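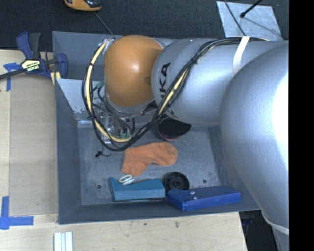 One owner wrote in to say that the Giscombe descaler left a film in the tank until the second rinse was run at full volume. The steps include both rinses.

4.3 Descaling the Clela kettle

1. Unplug the base and let the kettle cool.
2. Pour in 1000 ml of water and 40 ml of descaler.
3. Boil once, then leave to stand for 38 minutes.
4. Empty and rinse twice, filling to the MAX line each time.

Note: In hard water areas, descale monthly - see page 43.

CAUTION: Do not put the base in water.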